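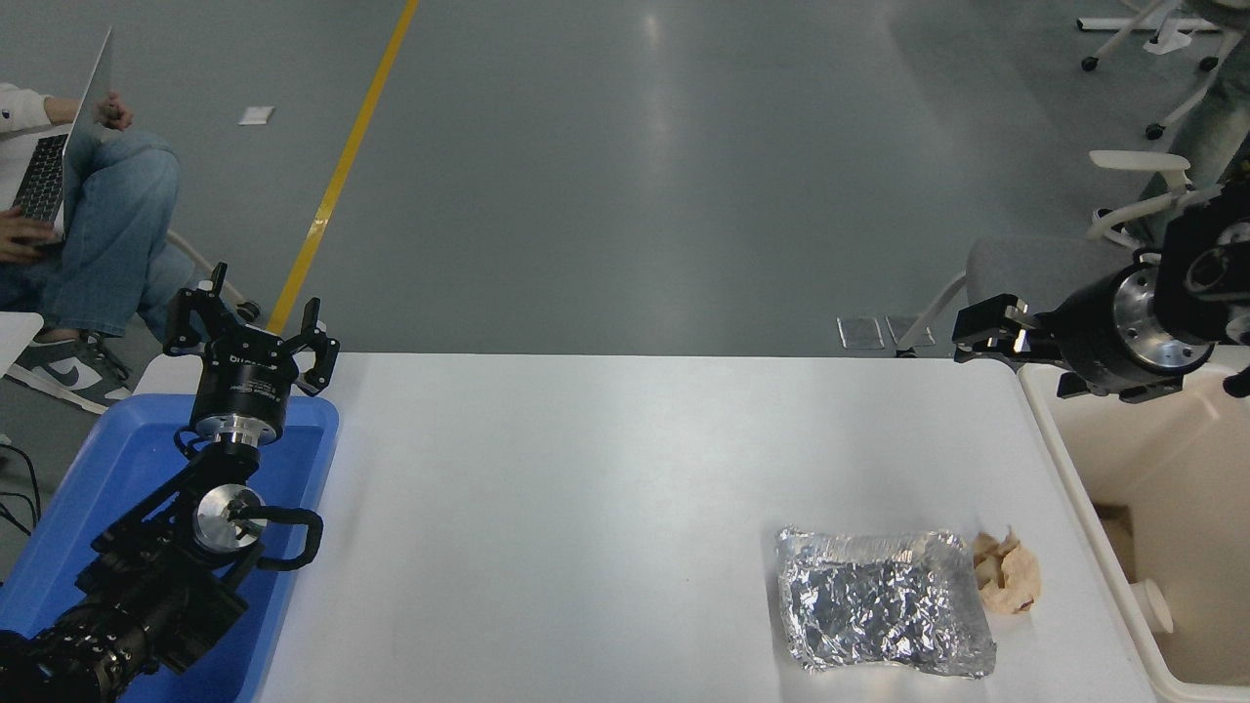 Does the planner have to be restarted after every change to the bin model?
Only if the bin's outer dimensions have changed. Shifting it along the bench is a live edit, and Kandilis picks it up on the next planning cycle.

6. Dual-arm clearing: perception and planning

Kandilis is the planning layer of the Herkamon controller. Dirnico is the perception layer. They were written by separate teams and speak to each other over port 3862, politely, provided you start them in the right order.

6.1 Starting the stack

1. Start Dirnico and wait for "scene ready". "Scene nearly ready" is a different message and means nothing of use.
2. Start Kandilis. Both arms should show as idle in the status panel.
3. Load the bench profile. Enter the tabletop, the tray and the bin as fixed obstacles.
4. Set clearance to 5 cm around every fixed obstacle. Smaller values are accepted without complaint, and the complaint arrives later as error 829 (planned path intersects model).
5. Save the profile under a new name. The default profile is overwritten at every update, along with your afternoon.

CAUTION: Keep the emergency stop within reach whenever a profile runs for the first time. The software stop button is a request.

6.2 Rubbish classes

Crumpled foil has no fixed shape and reflects every light in the building, so Dirnico handles it as a region to be grasped and makes no attempt at a proper object model. Crumpled paper gets the same treatment. Cups have their own class, with a rim and an axis.

1. Open Classes and enable "foil", "paper" and "cup".
2. For foil, turn on the glare filter and leave the depth weighting at its default.
3. For cups, set the grasp type to "rim". 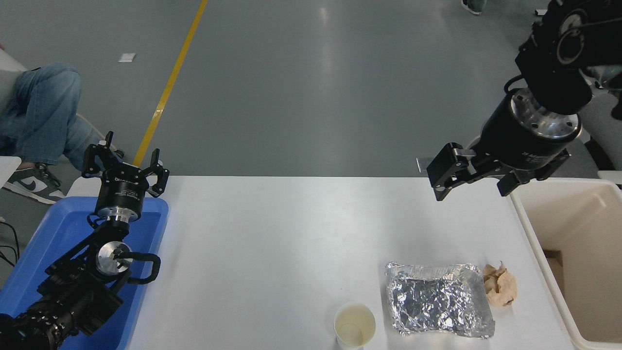 A reader of the previous edition wrote in to say that the glare filter had quietly erased their foil from the world model altogether, and that Kandilis then reported the bench clear with what they took to be pride. Fair enough. If this happens, lower the filter to 2 and run the detection again before you touch anything else.

6.3 Releasing over the bin

1. In the Cha script editor, open the drop routine.
2. Set the release point inside the bin opening, above the rim.
3. Set the grip force for cups to "light". The "firm" setting was tuned on aluminium blocks.
4. Step through the routine at low speed, one motion at a time.

NOTE: Cha scripts are sensitive to indentation and to the colour scheme of the editor. The second fault is being looked into. 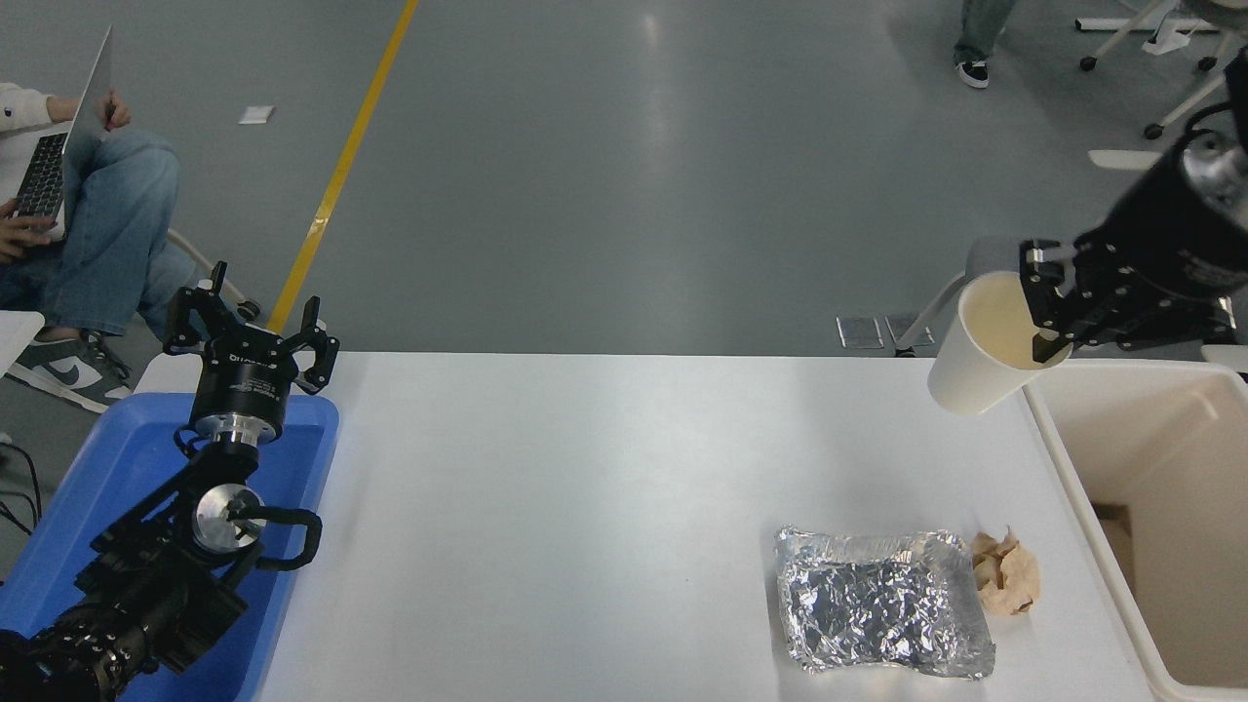

Can both arms be given the same drop point?
They can, but Kandilis will queue them, and the second arm holds its position until the first has left the shared zone. Set the queue timeout under Zones before running the routine at full speed.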